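Print this post | E-mail this post

June 28, 2021

I said in May I would put the spending plan for the second arm in writing, so here it is. The budget is 3000 dollars. The arm itself is not in that number. We already have one from Udport, and the second is on loan until we decide.

What the money has to cover is the end of the arm -- fingers, pads, wrist camera, cables. Clothes with belts are the job we keep planning around, and they are hard on pads.
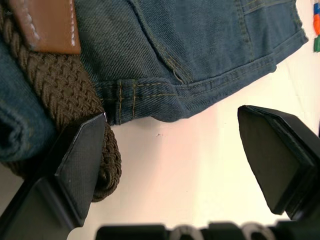

Fernandes quoted 700 for a pair of fingers with spare pads. Daser is cheaper but wants 11 weeks, and I don't want to wait that long for something that wears out. Eetu Hyvönen would buy two pairs now and skip the better camera. I lean toward one pair and the camera, with pads ordered separately.

Thin parts like belt loops need a close view, and a better lens helps more there than extra grip force.

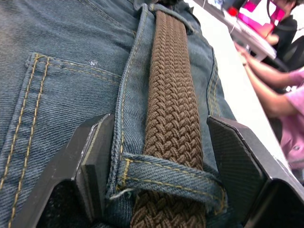 Maëlle Carrier asked about a service contract. I left it out. Pladside's covers travel and labor but no pads, and pads are most of what we replace.

With everything I want on the list, the total is 1947 before shipping. The rest stays unspent until the loan is up. If we keep the second arm it will need its own table, and I haven't priced one yet.

Contact | Copyright 2021 | Back to top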